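Search tips... Go

Budgeting for a gripper at home or in a small workshop

Work out the job before you look at prices. Write down what you want picked up, how heavy it is and how slippery. Soft packets and bags are a different job from boxes and jars, and plenty of grippers sold for one are poor at the other.

Hand-held units are the cheap way in. Ours came from Drirkdale for $625, and we used it for six weeks before spending anything on an arm. Try it on the things you handle every day, on whatever surface they normally sit on.

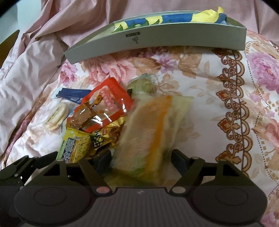
Tips by the workshop editor, Madigan Home & Shed
Thursday, July 24, 2025

Snack packets are a fair test. Foil, crinkly plastic and clear bags each need a different squeeze, and a quilt gives under the fingers in a way a bench doesn't. Put a tray nearby as the drop-off point and keep it in the same spot for every trial.

For a small arm, the Caris quote we got in March was $3,250 before freight. Allow extra for:
- spare finger pads, $39 a pair
- a mounting plate
- a second power supply

Ask the seller whether the fingers can be swapped without sending the unit back. Ekell will do it by post, but you're without the tool in the meantime. Get the warranty in writing and check that it covers the pivots.

Leave part of the budget unspent for the first few months - you'll want a different colour of tray or a longer cable once you start.

Comments (3)

Does the $39 include postage?

We skipped the hand-held stage and regretted it. Bought an arm too short for our bench.

Good point about the pivots, mine weren't covered.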